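Pettigrew Bench Surround – clear acrylic guard kit for small robot arms

Product code: PBS 264
Sold by: Starkamthorpe Lab Supplies
Status: in stock, next batch due in May

Hello, I'm Ingrid Hutchins and I look after the benchtop range. I've been asked to keep these pages short and I never manage it, so if you only want the numbers, scroll down to "What's in the box". If you're trying to work out whether a low clear surround suits your bench, and what your safety person will want to hear about it, stay with me.

What it's for

The Surround is a set of clear walls that stand on your tabletop and mark out a work area. It keeps balls, blocks, bowls and whatever else you're handling on the bench, and it gives everybody in the room an obvious line that hands stay behind while the arm is live. I like clear walls for this (I've used mesh, I've used painted board) and you can watch the gripper from a chair without craning over the top of it. 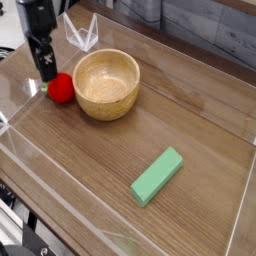 Now the important bit, and please do read it before you order. A low wall with an open top is a boundary and a catch tray. It isn't a safety guard in the sense that the standards mean, as anyone can reach over it. If your risk assessment says people must be physically kept away from the arm, you need a full height guard with an interlocked door, and I'll happily talk you into the Prornent cabinet instead, which costs more and weighs a ton.

Rules and good practice

People ring me wanting a certificate that makes their robot cell "compliant". I can't sell you one, sorry! ISO 10218 covers industrial robots and how they're built into a cell, and ISO 12100 is the general one on risk assessment. Both look at the whole setup: arm, gripper, the thing being gripped, the bench, the people. A change of gripper or a change of objects is a good moment to get the assessment out again.

What I suggest to most teaching and research benches, and what we stick to ourselves at Prerkley:

Do the risk assessment with the real objects on the table. A soft ball and a glass beaker are very different things to have dropped on you.

Set the software limits so the gripper stops short of every wall, including the far one. Then test those limits at low speed with a hand on the stop button.

Put the emergency stop outside the walls, where you can hit it without reaching across anything.

Nobody reaches in to straighten an object while the arm is powered. Stop, check, then reach. This is the rule that gets broken, and I've broken it.

Keep cables outside the walls and tied back.
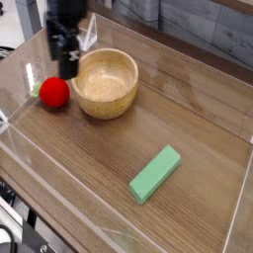 Bowl, ball and block inside the clear walls, with the small triangular support behind the bowl.

Lwazi Shezi in our workshop would like me to add that you should write down your object positions before each session, or mark them on the table with low tack tape. It's a tidiness thing more than a safety thing, but a bench where everything has its place is a bench where people notice when something's wrong – and he's right about that, annoyingly.

Living with clear acrylic

Acrylic scratches and it shines. The scratches you can avoid with a microfibre cloth, lukewarm water and a drop of washing-up liquid. No alcohol wipes, no glass cleaner, they can craze the surface.

The shine takes a bit more thought. Top edges pick up overhead light as a bright line, and if you're using cameras to find objects you'll want to mask that out or shift a lamp.

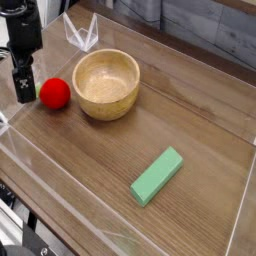 Move the lamp first, I'd say. Masks get forgotten when somebody nudges the camera, and then you spend a Monday wondering why your detector has found a long thin object that nobody put there. A glossy tabletop will do the same thing to you, and a matt mat helps if you don't mind losing the look of the wood.

What's in the box

Four clear walls, polished top edges
Corner supports and fixings
Clamp set for tabletops up to 102 mm thick
Hex key
Printed setup sheet with a blank risk assessment form

Price: £285 plus VAT. Spare walls are sold singly. Delivery is 7 working days.

You supply the arm, the table and the objects.
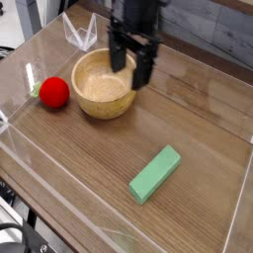 Open gripper at the rim of the bowl, one finger inside and one beyond.

Setting out objects

Leave room between an object and the wall for an open gripper plus a bit. Rims are the awkward ones, as the outer finger needs clear space beyond the edge, so I'd give a bowl more room than you think. Run the approach slowly the first time you move anything.

Checks

Before each session, push each wall gently and see that nothing rocks. Once a month, go over the fixings with the hex key and look for fine cracks near the holes. A cracked wall comes off the bench that day, please, tape doesn't count as a repair.

Questions go to me or to Verna Abernathy on the order desk. If you send a sketch of your table with the arm's reach drawn on it, we can tell you before you pay whether the Surround will fit.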